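Irnholm open day

The Irnholm open day was a public demonstration of the household robot Mersha, held on 2018-10-05 at the workshop of its developer, Irnholm, in Nirton. It was the company's first showing of the robot to people outside its own staff and investors. The event is mostly remembered for the gap between what the invitation promised and what visitors could check for themselves.

Background

Irnholm was set up in Nirton by Suqin Mao and Mesfin Gudeta to build a robot that could clear up after people in kitchens and break rooms. A short video released in May showed Mersha emptying a table of cups and cans with no person in view. The video carried no note on playback speed or on how many attempts had been made, and the company did not answer written questions on either point before the open day. The invitation described the robot as "ready for the untidy home."

The open day was paid for in part by Prilance, a leasing firm that had agreed to handle rentals of Mersha once it went on sale. Prilance staff ran the sign-up desk, and visitors were asked to leave contact details before entering. Critics later said this made the event closer to a sales call than a technical demonstration.

Program

The company gave attendance as 140. Guests were taken through in small groups, each of which got a talk by Mao and then a turn at the work area. Three tasks were listed on the printed program: moving drink cans, wiping a surface, and sorting small trash from dishes. The third was dropped before the first group went in. Gudeta told guests it needed "a bit more time," and gave no date.

The can task was the main attraction. Drink cans were put out on top of a piece of furniture, and the arm was to pick them up one at a time and set them down elsewhere. Visitors were not allowed to place the cans themselves, and a request to swap in a glass was turned down. Staff stayed next to the work area throughout.

An operator sat at a laptop behind a partition during every session. Irnholm said the operator was there for safety and could only stop the arm. Hawi Tamiru, an engineer who attended as a guest, asked to see the operator's screen and was told it could not be shown. In her written account she noted that this did not prove the arm was being steered by hand, but that it left visitors with only the company's word that it was not.

Claims and criticism

Mao's talk included the statement that Mersha had handled 1,000 cans in testing "without a serious failure." The slide did not define a serious failure. Asked whether a dropped can would count, Mao said it would depend on the can. No test log was handed out, and none had been published at the time the first reviews appeared.

Bontu Abera, who wrote the longest review, said the grip itself looked careful and that she had no complaint about the pace, which was slow but steady. Her objection was to the setting. Cans are light, have a simple shape and do not break, she wrote, and a robot that can lift them has not been shown to cope with a sink of dishes. She also pointed out that the wiping task, as shown to her group, lasted under a minute and was done on a surface that had no visible dirt on it.

Marwa Berrada, writing for a local business newsletter, was kinder. She argued that small firms seldom let the public this close to unfinished machines and that the company deserved some credit for it. She still advised readers not to sign a rental agreement on the strength of the visit.

Irnholm replied to the reviews in a single statement, calling them "fair in places." It did not say which places.

The can task at Irnholm: Mersha's white arm grips a can between pale yellow finger pads, with a 7UP can leaning against it and a sponge lying on the gray cabinet top.
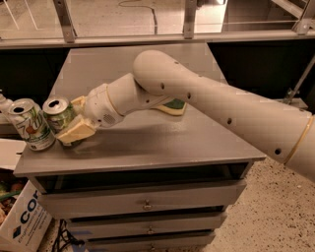
See also

Household robot
Remote operation
Product demonstration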